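Sement reports on machine skills for home and shop floor

2020-09-04

Sement has published its annual review of whether machines can yet take on household and shop-floor chores. The review covers 71 tasks, from hemming curtains to restocking shelves, and concludes that most remain beyond unattended equipment.

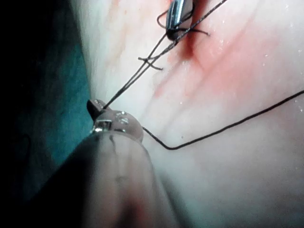

Thread, cloth and other soft materials were rated the hardest to handle. "Fine stitching is being done with robotic instruments in surgery, and mending a shirt at home is still a job for a person," said Parveen Memon, lead author. Responses were received from 601 households and shops – the largest number to date.

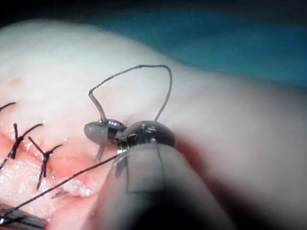
Next steps

Trials of mending and shelf work will begin in May at two Najafi stores. Corey Doolan will oversee the programme, and a further report will be issued when the trials close.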